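Section 4. Mise en place et entretien du revêtement de sol de l'atelier

La présente section s'adresse au personnel chargé de l'aménagement des postes de travail debout équipés du système de dalles Rendale. Elle suppose que le support a été contrôlé conformément à la section 3. Les opérations de découpe en périphérie font l'objet de la section 5.

4.1 Préparation

1. Libérer la zone de pose et retirer tout élément fixé au sol, y compris les anciennes bandes de marquage.

2. Aspirer la surface, puis la laver au moyen d'un détergent neutre. Laisser sécher complètement.

3. Vérifier la planéité à la règle de deux mètres. Un écart supérieur à 2 mm doit être repris au mortier de ragréage avant toute pose.

4. Entreposer les dalles à plat dans le local pendant vingt-quatre heures, emballage ouvert.

Attention : ne pas poser le revêtement sur un chauffage au sol en fonctionnement. L'installation doit être arrêtée la veille et remise en service de manière progressive.

4.2 Pose

5. Tracer les deux axes de la pièce au cordeau. Le point d'intersection sert de départ, sauf dans les locaux de forme irrégulière, pour lesquels on se reportera au plan fourni par le bureau d'études Vieira.

6. Présenter la première dalle à sec, face marquée du repère de sens vers le haut, et l'aligner sur les deux axes.

7. Emboîter les dalles suivantes en progressant vers les murs. Frapper exclusivement au maillet de caoutchouc.

8. Conserver un jeu périphérique de 10 mm le long des murs, des poteaux et des socles de machines.

9. Mettre en place les profilés d'arrêt Zitach aux seuils et aux passages de chariots. Les vis sont serrées à la main.

Remarque : les dalles peuvent supporter la circulation piétonne dès la fin de la pose. Le passage de charges roulantes n'est autorisé qu'après validation par le responsable du site. 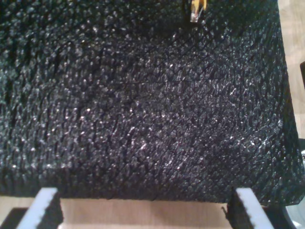
Quelle est la périodicité du nettoyage courant ?

Le nettoyage courant est quotidien dans les zones de production et hebdomadaire dans les zones de stockage. Il est effectué à sec, par aspiration, puis à l'eau claire si des salissures subsistent.

4.3 Entretien périodique

10. Une fois par mois, déposer les dalles de la rangée d'accès et aspirer le support.

11. Laver les dalles déposées à la brosse souple, à l'eau tiède. Les rincer et les laisser sécher à la verticale.

12. Contrôler les languettes d'assemblage. Toute dalle dont une languette est fendue est remplacée et non recollée.

13. Reporter l'intervention sur la fiche 117, conservée au poste de maintenance.

Attention : l'emploi de solvants, de cires et de nettoyeurs à haute pression est interdit. Les dommages qui en résulteraient ne sont pas couverts par la garantie.

4.4 Remplacement et commande

Les dalles de remplacement sont commandées auprès du dépôt de Drullerstead en indiquant le numéro de lot porté sur l'emballage. Une différence de teinte entre lots est admise. Pour les surfaces étendues, il est recommandé de conserver sur place une réserve issue du lot d'origine, à l'abri de la lumière et de l'humidité.

L'inventaire de la réserve est mis à jour chaque année en octobre.

Version du 8 mars 2019. Elle annule et remplace les versions antérieures de la section 4.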